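제목: Re: [Windgate 입주자 메일링] 침구랑 옷 정리, 4월 교대 전에

답 늦어서 죄송해요. 지금 나가야 해서 짧게, 밑에 하나씩 달게요.

> 안녕하세요. 4월에 방 교대가 있어서 여쭤봅니다.
> 이불은 다 빨아서 내놓아야 하나요, 커버만 벗기면 되나요?
> 그리고 옷장이 좁은데 티셔츠 같은 건 다들 어떻게 개서 넣으세요? 저는 개어도 이틀이면 다 무너져요.
> Trekwood 수납함이 괜찮다던데 크기를 아시는 분?

1) 이불

> 이불은 다 빨아서 내놓아야 하나요, 커버만 벗기면 되나요?

커버만요. 속통은 그냥 두세요. 작년에 속통까지 세탁실에 넣었다가 기계 하나가 멈춰서 층 전체가 고생함. 커버는 뒤집어서 지퍼 잠그고 세탁실 앞 통에. 베개 커버도 같이 넣으면 됩니다. 얼룩 있으면 쪽지 하나 붙여주시고요.

2) 옷 개는 거

> 저는 개어도 이틀이면 다 무너져요.

저도 그랬어요. 책상에서 개면 좁아서 꼭 삐뚤어지더라고요. 침대 위가 제일 편합니다. 건조기에서 꺼낸 걸 한꺼번에 쏟지 말고 한두 벌씩만 올려놓고 하세요. 이불은 굳이 반듯하게 안 펴도 돼요. 어차피 나중에 다시 정리하니까.
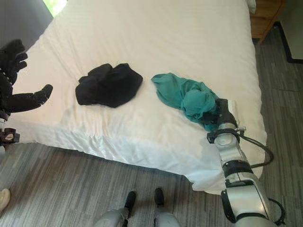
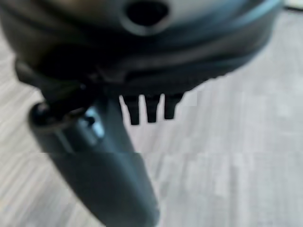 순서는 대충 이래요.

- 어깨 쪽 잡고 한번 털기
- 앞면이 밑으로 가게 놓고 양옆을 등 쪽으로
- 소매는 접힌 선 안으로 넣기
- 밑단에서 위로 반, 다시 반
- 손바닥으로 눌러서 공기 빼기. 이거 빼먹으면 금방 무너짐

얇은 건 반 접고 나서 돌돌 말아도 되는데 저는 말면 목이 늘어나는 것 같아서 안 해요. 취향대로. 후드티는 모자부터 등 쪽으로 눕혀놓고 시작하시고요, 두꺼운 건 세워서 넣지 말고 맨 아래 칸에 눕히세요. 어두운 색끼리 모아두면 아침에 뭐가 뭔지 하나도 안 보이니까 섞어 넣는 걸 추천. 양말은 말지 말고 그냥 겹쳐서 칸에 꽂으면 됨.

3) 수납함

> Trekwood 수납함이 괜찮다던데 크기를 아시는 분?

저는 Trekwood 말고 Tralton 거 써요. 중간 크기 2개, 작은 거 3개. 옷장 아랫칸에 중간 거 두 개가 나란히 들어가고 작은 건 위에 올려요. Trekwood는 뚜껑이 따로 놀아서 저는 반품했는데 잘 쓰시는 분도 있을 거예요. 사기 전에 옷장 안쪽 깊이 꼭 재보세요. 방마다 조금씩 달라요. 119호 쪽은 기둥 때문에 더 얕다고 들었음.

아 그리고 옷걸이는 방마다 4개씩 두고 가는 걸로 정했었죠? 저번에 우리 층은 하나도 없는 방이 있었어요. 남는 분은 복도 선반에 놔주세요. 철사 옷걸이는 빼고요, 어깨에 자국 남아요.

세탁실은 저녁 먹고 나서가 제일 붐빕니다. 아침에 돌리시는 게 나아요. 건조기는 먼지망 좀 비워주시고요 제발.

혹시 틀린 거 있으면 다른 분이 고쳐주세요. 커버 내놓는 날자는 관리실에서 따로 공지한대요.

그럼 이만, 나갑니다.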